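Table sorting

Table sorting is the household habit of clearing a good wide table, setting out a few plates, dishes and trays, and using them to put small loose things in order. It is known by other names in different families (in Plelton the older people still call it "dishing out"), and it is most often done in December, when drawers are turned over before visitors arrive.

Origins

The habit is usually traced to the button makers of Grurnton, who kept their finished work in saucers so that it would not roll away. A booklet by Naa Quaye, Seven Saucers, gathered 587 letters from people who had learnt it from a parent or grandparent, and it remains the fullest account we have, as well as a very pleasant thing to read by the fire.

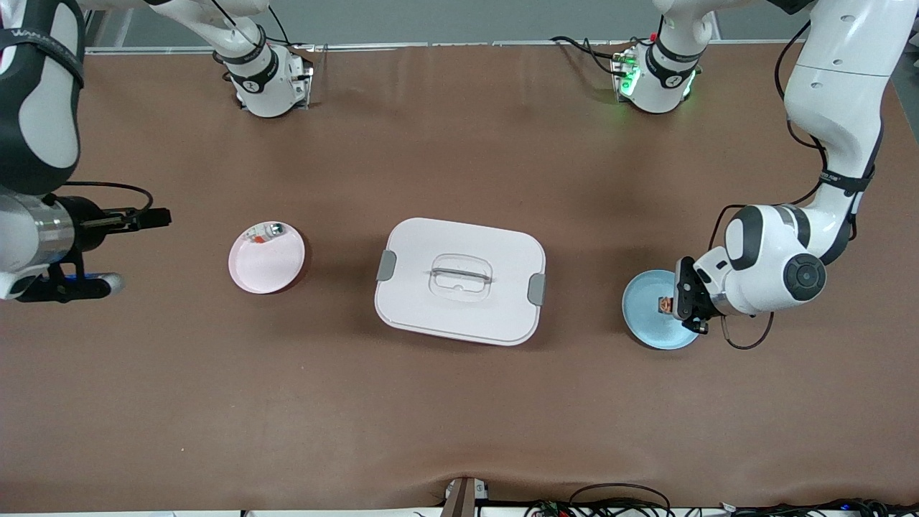 Choosing the dishes is a matter on which people hold surprisingly firm views. Quaye's letter writers mostly liked a different colour for each kind of thing, and many of them would set their dishes in a row, much as the pink round dish, the white lidded container and the light blue plate are set out on the brown tabletop, with a good stretch of bare surface left between them for the hands to work in. The lidded container traditionally takes whatever is finished with, and is not opened again until the evening.

Surface and cloth

A plain surface is preferred, as small parts are easily lost against a pattern. In Bundgaard a cloth is pulled down over the front edge of the table, and an old rule there asks for one in a quiet colour, neither too dark nor too pale. Odds and ends that belong to no group are given a plate of their own, called the waiting plate, and may stay on it for days.
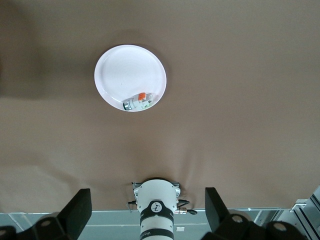 A small item lying on a plain white plate, on brownish cloth.

The tray

Trays came into use later than plates. Asger Hjaltested, writing in the Mosance household almanac, favoured a flat one with rounded corners, placed in the middle of the table where it can be reached from both sides, and he gave it 2 whole chapters. Of the 94 households he wrote to, most kept the tray for things still being decided upon, and moved them to a dish only when everyone at the table had agreed.

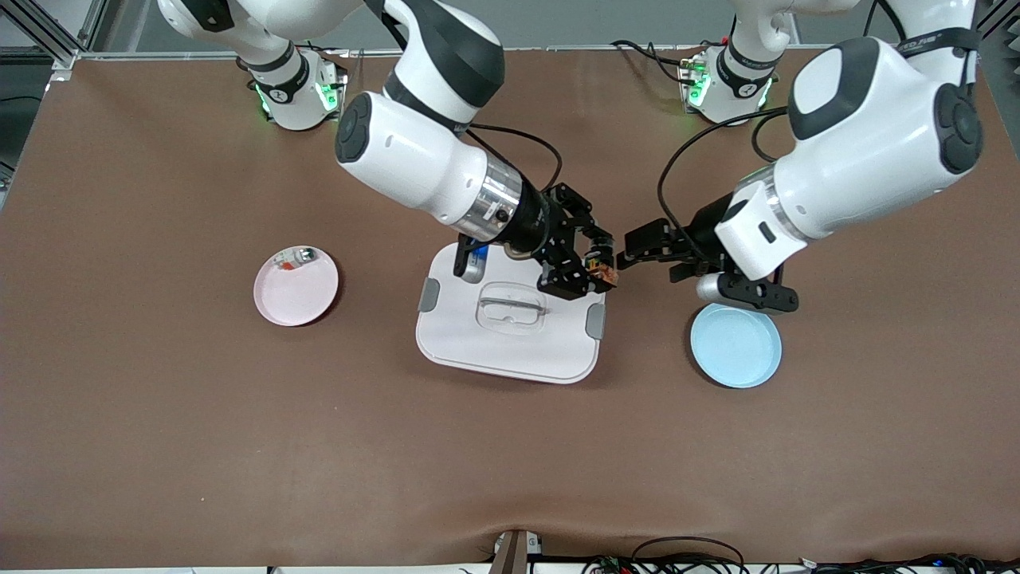 A white tray in use in the middle of a brown work surface.

See also: Button box; Kitchen drawer; Spring cleaning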